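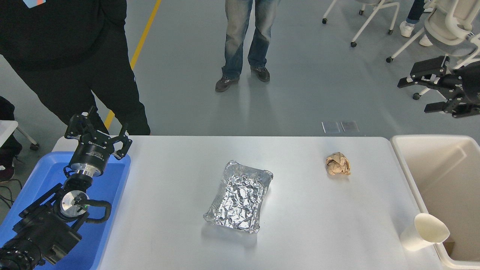

Search this site Enter keywords Go

What Komville Throws Away

The transfer station in Komville opened in 1984, when the town hauled everything to one hole in the ground and paid very little for it. The hole filled up. Trash now goes 62 miles by truck, and the town pays by the ton.

Last year the town council hired Lazaridis, a small waste firm, to find out what was in the bags. Its crew sorted 2711 of them over one winter. Food was the heaviest part by far. Paper came second, and much of it could have been recycled if it had been kept clean.

Foil was a smaller share, but it caused the most arguments. Many people in town believe it can't be recycled at all. Flendier, the plant that takes Komville's metal, accepts it if the food has been scraped off.

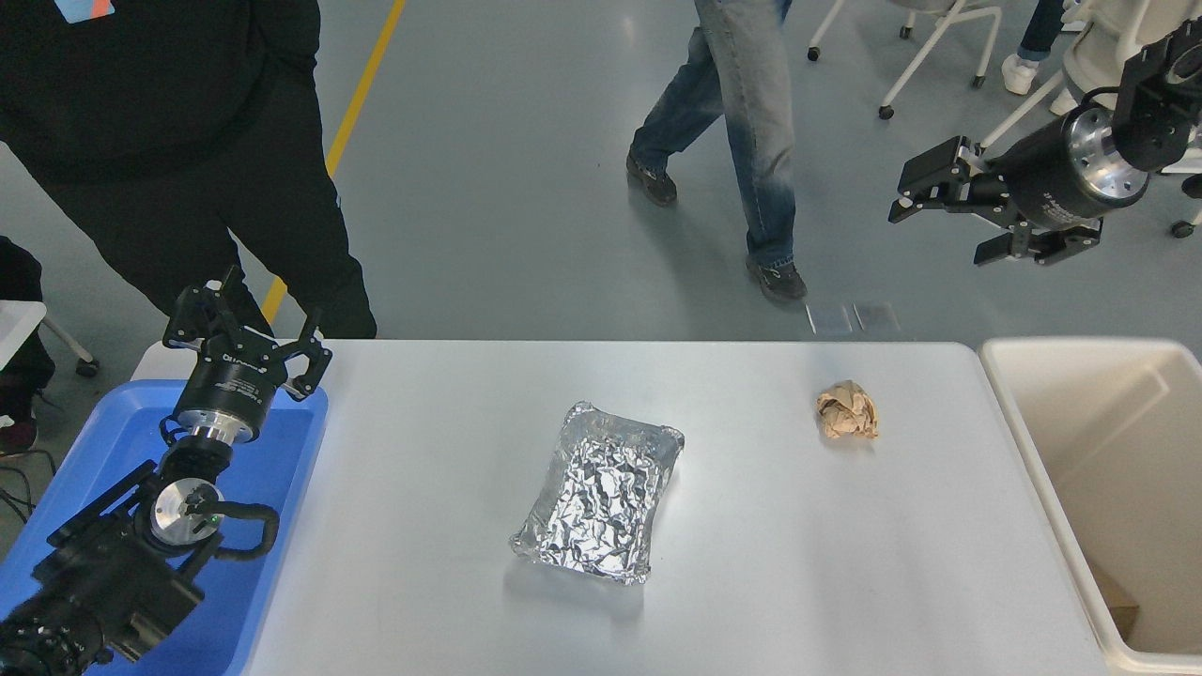 Paper cups are harder. Most have a thin plastic lining, and the plant that buys the town's paper won't take them. They go in the trash, along with greasy napkins and pizza boxes with cheese stuck to the lid.

In May the town began a food scrap pickup on the north side, run by a company called Enby. Some 3000 homes can use it. Each one gets a small pail with a lid and a sheet of rules for the refrigerator door. Pickup starts at 6 a.m., and pails left out overnight tend to get visited by raccoons.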